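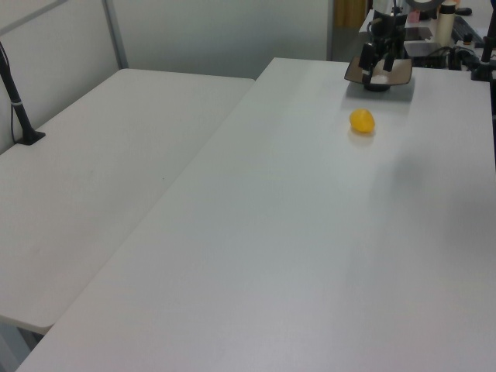

Figure 3. Single-object trial on the white table used at the Lillby site: two-finger gripper above the surface, one small yellow object in front of it.

3.2 Equipment budget and purchase order

The budget was drawn up per station. A station comprises an arm, a two-finger gripper, a table, stands and cabling, and a workstation. The arm was the largest single item and was ordered first, as its lead time set the schedule for everything else. Kivi quoted delivery in November; Bimholm quoted a shorter lead time but sold its controller separately, which raised the total above our limit.

Consumables were budgeted apart from capital items. We planned for 8 sets of fingertips per station over the project and 46 test objects, all small enough to be grasped by one hand of the gripper type in Figure 3. Cost per object was low, and storage was charged to the general lab account.

Tables were compared on surface finish and stiffness. Kutside supplied samples, and Hiếu Kiều ran 516 pick attempts on them before the order was placed. Matte white was chosen for the contrast it gives with colored objects. Floor space was the remaining constraint. Placing two tables side by side left room for one desk at the end, and a third station was moved to the next budget period.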